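Open day at the Zernmont training site — anyone else go?

Posted by benchvise_mo, 10/10/24

Went to the Zernmont open day with my brother-in-law. It was free if you signed up ahead, they gave you a badge and a bottle of water, and you were put in a group that moved from station to station. I'm writing this up because a couple of people in the warehouse thread asked whether it was worth the drive.

Short version: yes, if you like seeing the boring middle part of how this stuff gets made. If you want to see a robot walk across a stage, stay home.

There were 4 stations. First was a Trunano arm doing bin picking, small plastic fittings out of a tote. It was slow and it dropped a couple. The guy running it didn't try to hide that, he just reset it and went on. Second was a talk about safety zones with too many slides. Third was the hand-held gripper work, where people do household jobs with grippers in their hands and the recordings go into training. Fourth was a question session with Sherif Metwally, who runs the training side there. He was good. He answered what he was asked and said "I don't know" when he didn't.

Parking was bad. Get there early if they do it again.

———

tallow_ridge wrote:

I was in the afternoon group. The bin picking was down for most of our slot, so we got the safety talk twice as long. I came away less impressed than you did. If you invite the public, have the one machine working.

———

benchvise_mo wrote:

Fair. Ours ran the whole time, but I can see how that would sour the day.

———

kettlewright wrote:

Was this the same thing El Idrissi put on in January? I went to that one. They had a sorting line behind glass and you couldn't ask the operators anything. I left after the sandwiches.

———

benchvise_mo wrote:

Different company and a different setup. No glass at Zernmont. You could stand next to the people working and talk to them between tries.

———

pj_looms wrote:

I work in a commercial laundry, so the cloth part is what I want to hear about. We had Vitard in to quote a folding machine a while back. It did flat towels fine, but anything thick or with a nap on it came out crooked. How were they doing with the hard stuff?

———

benchvise_mo wrote:

Fleece was what they spent the longest on when I was there. The woman showing us said thin cotton is easier to grab and thick pile is easier to find the edge of, so each one is a pain in its own way. With fleece the trouble is the fold. It wants to roll up at the end, and if you let go too soon the top layer creeps back and you've got a lower layer sticking out the side.

She also went over how they use two grippers together. One pins, the other pulls or tucks. You open the jaws wider than you think you need, come in low, and close on the layer you want and leave the one under it alone. 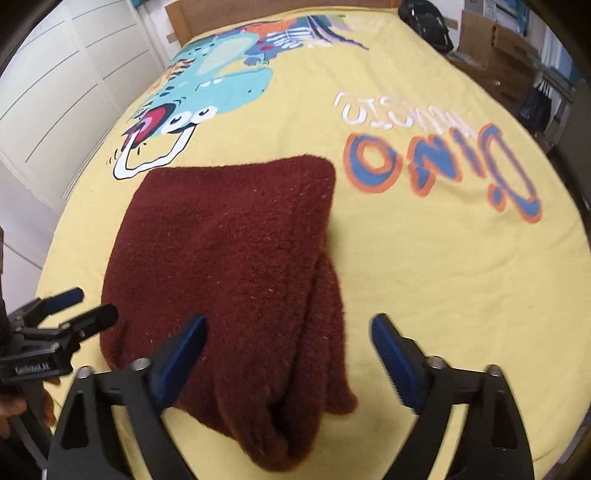

They let visitors have a turn after that. I got 3 tries at a simple half fold and all of mine were ugly. You don't feel the cloth the way you do with your fingers, so you end up watching the tips the whole time. My brother-in-law did better, which I'm going to hear about until spring. One of the staff told us a new person does nearly 300 folds before the work is steady enough to keep. I don't know if that's a rule or just her experience.

———

tallow_ridge wrote:

This is the part I don't buy. If a person has to do it hundreds of times by hand first, what have you saved? Hire the person to fold.

———

pj_looms wrote:

You've saved it if it carries over to the next 2 sites and the one after that. I can't keep anyone on the folding tables past summer. I'm not saying it's ready — I'd want to see it do a full cart of mixed goods on a Monday — but I don't mind how the training gets done.

———

tallow_ridge wrote:

And when it hits a robe with a belt in it? I've heard "it carries over" from every vendor who ever bought me lunch.

———

benchvise_mo wrote:

Somebody in our group asked Metwally close to that. He said belts, drawstrings and anything with a hood are still a problem and he wouldn't give a date. I took that as a decent answer. You may not.

———

kettlewright wrote:

Better than I got in January. Are they running another one?

———

benchvise_mo wrote:

They took emails at the door and said they'd send something out. I'll post it if I get it.

Last updated 2 days ago

Comments (3)

ornery_dale: Thanks for the write-up. Is there any walking involved? My knee is shot.

benchvise_mo: Not much, it's all one floor. There were chairs at the talk but you stand at the other stations.

fenn_h: Went in the morning too. Agree on the parking.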